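Markar table top, white gloss

Bulen workroom and kitchen furniture > Table tops

Glossy white top with cable holes, sold on its own or with the Okoth frame. Suits a breakfast table, a desk or a shared bench.
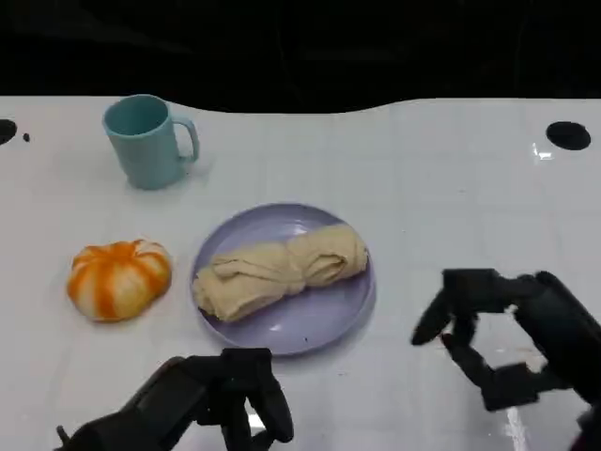
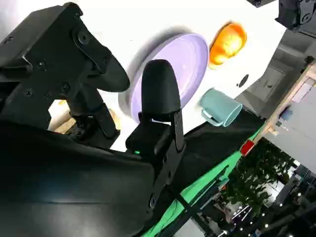

The Markar is the plain one in our range. It has no drawers, no lip and no trim to catch crumbs. The surface is made to be wiped down several times a day, and it goes with most crockery, from white to stronger colours. If you are choosing plates to go with it, pale glazes look softer against the white than they do on timber, and dark ones show up every crumb.

Gloss reflects. Under ceiling spots you will see the lights in the table, and some people find this tiring when they work at it for long stretches. A shaded lamp to one side helps. If you would rather have no shine at all, look at the Tirnusden top, which comes in the same sizes with a matt face.

Cable holes

The holes go right through the top, so a lamp or kettle lead can drop straight to a socket below. They are supplied open. Push-in covers are sold in packs of 2 and can be lifted out with a fingernail. If you are putting the top over a cupboard or drawer unit, check where the holes will fall before you fix anything down.

Fixing to the Okoth frame

Lay the top face down on a blanket. Place the frame on it and line up the pilot holes before putting in any screws. There are 10 screws in the bag. Start them all by hand, then tighten from the middle outwards. Do not use a power driver on the last few turns. Two people should turn the table over, lifting by the frame.

Other frames can be used, but you will have to drill your own pilot holes and we cannot take back a top that has been drilled.

Cleaning

Warm water and a drop of washing-up liquid, then a dry cloth. Tea, beetroot and curry should be wiped up the same day. No scouring pads or cream cleaners, as they dull the gloss and it cannot be polished back. Stand hot pans on a mat. Mugs and plates with a rough unglazed foot can leave fine scratches if they are dragged, so lift them.

Price and delivery

Top only: 310
Covers for cable holes: sold separately
Okoth frame: sold separately, see the frames page

Tops are sent flat with card corners. Please open the parcel and look at the face and all four edges before signing. Small marks on the underside are normal and are not treated as a fault.

For orders from schools, cafes or offices, write to Leopold Gasser at the trade desk with the sizes you need and the delivery address.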